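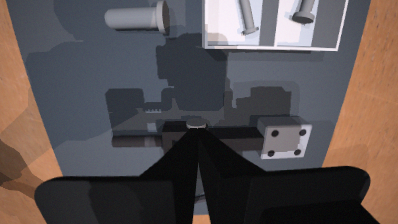

September | By Rizwan Gamage
3 min read

Bench Notes: Priltach learns to put things away

Okay, so the arm is still in pieces on my side of the Awasthi workshop, and I've spent most of the month on the computer instead. I know, I know. I promised you all a moving robot by the end of summer! But the gearbox for the shoulder came back from Asum with the wrong bore, the replacement went on a slow boat, and I wasn't going to sit there sanding brackets for weeks. So I finally got going on the simulated version of Priltach, and I've been having more fun with it than I've had with the metal one since spring.

The plan hasn't changed. I want an arm on a table that picks small hardware up off a mat and drops it into a divided tray, so that the end of a build night doesn't mean me scraping bolts into a coffee can and swearing I'll sort them later (the can is full, by the way, and so is the one behind it).

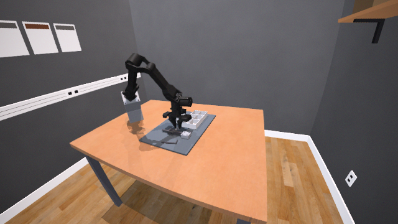 Getting the approach height right has been the big fight. My first try had the fingers coming in low and sideways, and they plowed into the tray walls on 114 of the attempts I logged before I gave up and made a sandwich. Now I have it come down from above with the fingers open and pause over the mat before it commits. That's the pose I've got it in here, hanging between the white tray and the little cube with the dots on it, and it gives me a spot where I can stop everything and check clearances. If you're writing your own motion code, please put a hover point in. I skipped it to save time and it cost me two weekends.

The other thing I changed was the speed. I had it set at 60 percent because it looked cool, and then I dropped it to 50 for the last stretch of the move and the grasps got a lot calmer. I also quit trying to grab everything the same way. A bolt lying on its side wants to be pinched across the shaft, and when I went for the head it would spin away from me and I'd be chasing it across the mat like a cat with a bottle cap.

I tried Sternura for the contact settings after a couple of you wrote in about it (thank you!). The defaults were too slippery for my parts. I turned up the friction on the fingertips and left everything else alone, and I haven't felt the need to go back in there yet. 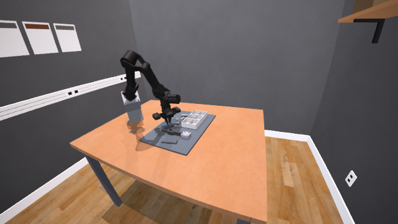
Long skinny parts are still a mess. They tilt when they're lifted, and then one end catches on a divider and the whole thing flops back out. I have an idea about turning the wrist a little before the drop - if you've done this with a two-finger gripper, tell me how far you went, since I'm only guessing at angles right now.

Back in the real world, the new gearbox is supposed to be at the front desk this week. First job is a dry fit with no motor. Then I need to redo the cable run at the elbow, where I left myself no slack at all, and reprint the finger pads in something softer. I'm on version 2 of those and they still feel like poker chips.

I'm usually at the shop after 7 pm if you want to come poke at it. Bring your odd bolts, the stranger the better!

We use cookies to remember your newsletter preferences. By continuing to read, you agree to our cookie policy.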